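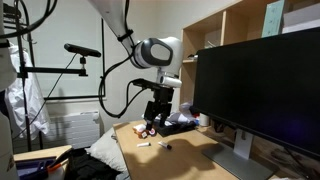

文 / Stovstead 居家问答编辑室 十月修订

浅色木桌面:买之前和买之后常被问到的事

本页回答读者来信里重复率最高的一些问题。我们对商品详情页上的话一向不太信,对所谓的保养秘方更不信,所以下面有不少答案会是“不用买”“没必要”或者“看不出来”。想找推荐清单的读者可以先关掉了。

详情页写“全实木”,我能信几分?

先看“全”字管到哪里。桌面是实木,桌腿横梁是别的板材,这种情况很多,商家会说他指的是桌面。也有反过来的,框架是实木,桌面是贴木皮的密度板。问客服的时候不要问“是不是实木”,要问“桌面主材是什么,表面有没有贴皮,封边怎么做的”,让对方用文字回答,截图留着。回答里要是出现“实木级”“原木感”“木质环保材料”,基本可以当作没有回答。

另外,“实木”两个字里还装着直拼板、指接板和整块大板,价格差得很远,耐用程度倒没有差那么远。指接板是短料像手指一样咬合再胶接起来的,表面能看到锯齿形的接缝,有人嫌难看。嫌难看可以,说它不是实木就冤枉了。

怎么分辨木皮和实木?

看端面。实木的正面纹理走到端头,端面上应该能看到对应的年轮断面;贴皮的板子,正面和侧面的纹理往往各走各的,对不上。底面也值得摸一摸,很多桌子正面漂亮,底下是一层颜色均匀得可疑的平衡纸。

网上流传的敲一敲听声音、闻一闻味道、拿打火机烤一下,我们都不建议。前两种靠的是想象力,第三种会毁掉一张桌子,还证明不了什么。

橡胶木是橡木吗?

不是。两种完全不同的树,只是中文名字里都有一个“橡”字。橡胶木来自割胶多年以后砍伐的橡胶树,颜色浅,价格便宜,作为桌面材料没有大毛病,怕潮,容易招霉招虫,所以要看出厂前的处理做得怎么样。橡木是壳斗科的木头,更硬更重,纹理更明显。把橡胶木写成“泰国橡木”的商家,我们的建议是换一家,倒不是因为木头差,是这家店在别的地方大概也会这样说话。

白蜡木、榉木、枫木、桦木、松木,到底选哪个?

对一张写字桌来说,差别比卖家说的小。松木软,圆珠笔用力写字会留印子,这一点是真的。其余几种都够硬。白蜡木纹理粗,喜欢纹理的人会觉得好看,不喜欢的人会觉得乱。枫木和桦木纹理淡,颜色白净,脏了也看得更清楚。榉木对湿度变化比较敏感,北方有暖气的房间要多留意。

我们收到过一封信,来信人花了一个月比较各种木材的硬度数值,精确到小数点后面。桌子买回来以后,他铺了一张满幅的桌垫。

“北欧进口木料”值得多付钱吗?

木头产在哪里,和桌子做得好不好是两件事。干燥、拼板、上漆这三道工序对成品的影响更直接,而它们很少出现在详情页的第一屏。Trolavville 的几家门店喜欢在标牌上写产地,写得比桌面尺寸还大。我们去问过含水率,店员给我们倒了一杯水。

含水率为什么重要?

木头会随空气湿度胀缩,横着纹理的方向最明显。出厂时没干到位的板子,到了干燥的屋子里继续失水,就会开裂、翘曲、拼缝张开。合格的家具厂会按销售地区的气候来控制含水率,能说得出一个范围,也能解释为什么是这个范围。只会说“我们的木头都是烘干的”等于没说,所有的木头都是烘干的,或者至少都这么说。

家里湿度忽高忽低的,桌面和框架之间的连接方式也要看。实木大面如果用螺丝死死锁在钢架上,没有留长圆孔或者活动扣件,它想缩的时候缩不了,就只好裂。这一条比木种重要得多,可惜没有人拿它当卖点。

桌面越厚越好吗?

看跨度。一张普通长度的写字桌,两侧有支撑,下面有横梁,桌面不需要厚得像砧板。厚板好看,也重,搬家的时候会让人重新考虑人生。要在桌沿夹显示器支架或台灯的,反而得先量一下夹具的最大开口,太厚夹不上。薄板也有薄板的问题,夹具压得狠了会留凹痕,垫一块硬塑料片或者薄钢板能分散压力。

Andrade 桌面标价 2,000 元,和便宜一半的比贵在哪里?

我们拿到过一块,看了正反两面和端头。拼缝干净,正反面都上了油,底面预埋了螺纹件,拆装几次不会滑牙。这些是看得见的好处。至于宣传册上说的“呼吸感”“与使用者共同成长”,我们没有检测的办法。

它值不值这个价,取决于你要用多久。打算两三年内搬家的租客,我们会劝他买便宜的那块,剩下的钱买把像样的椅子。椅子对腰的影响是实打实的,桌面的木种对腰没有任何影响。

表面上漆和上油,哪种好?

上漆的桌面表面有一层连续的膜,不怕水,不太需要管,坏了以后难局部修补。上木蜡油的桌面摸起来有木头的触感,划伤了可以局部打磨重新上油,代价是怕水杯、怕酱油、怕红酒,隔一段时间要补油。

愿意照料桌子的人选油,不愿意的人选漆。多数人高估了自己的意愿,我们编辑室里也有这样的例子,那张桌子上的咖啡圈已经连成了一片。
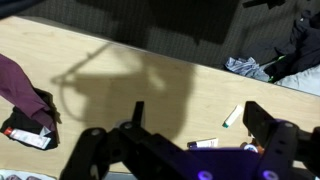 还有一种说法,说油饰面“可食用级”,所以更安全。先不说谁会去啃桌子,“可食用级”三个字印在罐子上并不等于有检测报告。向商家要报告,看检测的是固化以后的漆膜还是原液,看送检的是哪一款。拿一款产品的报告给全系列用的做法并不少见。

Sturneo 木蜡油套装卖 584 元,有必要买吗?

套装里是一罐油、一块布、一张砂纸、一副手套和一本小册子。单罐卖 83 元。剩下那几样值多少钱,读者自己会算。小册子我们读完了,有用的部分是“薄涂,擦干,等待”,其余是风景照片。

单罐的油用下来没有什么可抱怨的,干得慢一些,味道第二天还在。如果已经有别的牌子的木蜡油,没有必要换。

上油到底怎么上?

桌面清空,擦净灰尘,等它干透。顺着木纹轻轻打磨一遍,把粉尘擦掉。用布蘸少量油,顺纹理推开,推得越薄越好。过一会儿用干净的布把浮油全部擦走,摸上去应该不粘手。等一夜,再来第二遍。

失败的原因多半只有一个,油太多。多出来的油渗不进木头,留在表面慢慢变黏,沾灰,最后得铲掉重来。有些教程让人“倒上去让木头喝饱”,照做之前请看看教程下面有没有卖油的链接。

用过的油布不要揉成一团丢进垃圾桶。亚麻籽油、桐油这一类干性油氧化时会放热,团在一起热量散不掉,有自燃的危险。摊平在室外晾到发硬,或者用水浸透后放进带盖的金属罐。这条请当真,本页别的话可以打折听。

桌面会越用越黄,有办法避免吗?

浅色木头见光变深是正常的,有的变黄,有的偏红。带紫外线吸收剂的漆能延缓,不能阻止。标着“永不变色”的产品,可以问问“永”的保修期是几年。

真正难看的是变色不均匀。桌垫下面、显示器底座下面会留一块浅色的印子。新桌子头几个月,隔一阵把东西挪一挪位置就好。已经有印子的,把遮挡物拿开,等光慢慢补上,通常会接近,未必能完全一样。

水渍和热杯印怎么处理?

先判断伤在哪一层。白色的雾状印子一般是水汽进了表面的漆或蜡,木头本身没事,有时候放几天自己会淡。发黑的印子说明水已经进到木头里,和单宁或者铁起了反应,擦是擦不掉的,要打磨,或者请人用草酸处理。

网上最流行的三个偏方是牙膏、蛋黄酱和吹风机。牙膏含磨料,擦得掉印子,也擦得掉光泽,于是白圈变成一块哑光的斑。蛋黄酱里起作用的是油,那为什么不直接用油。吹风机开低档、离远一点、不断移动,对付刚出现的白雾有时管用,对着一点猛吹会把漆吹起泡。

可以用酒精消毒桌面吗?

70% 的酒精会溶解虫胶漆,也会让一些硝基漆发白发黏,油饰面擦多了会干涩。聚氨酯漆一般扛得住偶尔一次。分不清自己家是哪种漆的,在桌子底面不显眼的地方先试。日常清洁用拧得很干的湿布,再用干布跟一遍,已经够了。书桌不是手术台,天天消毒能带来什么好处,我们没有见到有说服力的说法。

各种“木器养护喷雾”有用吗?

含硅油的喷雾能让桌面当天很亮。硅油会残留,将来要重新上漆或者上油时,涂层会缩成一个个小坑,师傅会骂人。不含硅油的那些,多半是水、一点点蜡和很多香精。上了漆的桌面不需要“滋养”,漆膜把木头封在里面,喷什么都滋养不到。

环保等级怎么看?

国内人造板甲醛释放量的分级里,ENF 级最严,其次是 E0,再次是 E1。这是板材的等级,一张桌子还有胶、漆、封边,板材达标不代表整张桌子没有气味。实木拼板也用胶,所以“实木等于零甲醛”这句话从一开始就站不住,木头自身也会有微量释放。

气味大的新桌子,开窗通风最有效。柚子皮、茶叶包、菠萝只能盖味道。活性炭会饱和,卖炭的人不太爱提这件事。

桌面裂了一条缝,能退吗?

看裂在哪里。端头有细小的表面裂纹,随季节张合,多数商家会说是“木材的自然特性”,这个说法有一半成立。贯穿裂、拼缝脱胶、裂到能塞进一张名片的,属于质量问题,不要被“自然特性”四个字劝退。拍照时在旁边放一把尺,正面、底面、端面都拍,收货时间和室内湿度也记一下。

商家有时会寄来一支修补蜡笔请你自己涂。涂之前想清楚,涂完之后再要求退货会难谈得多。

二手实木桌面值得收吗?

我们比较赞成。放了几年还平直的板子,该缩的已经缩过了,比新板更让人放心。去看货时带一把长直尺,横着纹理搭上去,看中间透不透光。闻一下抽屉和底面有没有霉味,看有没有细小的圆形虫孔和新鲜木粉。卖家说“只是放久了有点灰”,就用手指抹一下,灰和虫粉手感不一样。

深色染色的二手桌面要小心,想磨成浅色,工作量通常比预想的大,有些染料吃得很深。贴皮的更别轻易上砂光机,皮很薄,几下就穿。

桌垫要不要铺?

怕划伤就铺,写字多的人铺一张也舒服。透明软质 PVC 桌垫要避开,里面的增塑剂长期压在漆面上,可能让漆变软发黏,夏天更容易粘住。毛毡、皮革、硬质的垫子没有这个麻烦。底面颜色很深的便宜毛毡,先用湿白布擦一擦看掉不掉色。

你们收商家的钱吗?

文中提到的 Andrade 桌面是借来的,已经还了,运费我们出。Sturneo 那套是自己买的,有点后悔。

怎么提交新的问题?

写信到编辑室信箱,附上桌面正面、底面和端头的照片,说明所在城市和房间有没有暖气或地暖。每周四集中看信。只写“我的桌子怎么了”而没有照片的来信,我们猜不出来,也不会假装猜得出来。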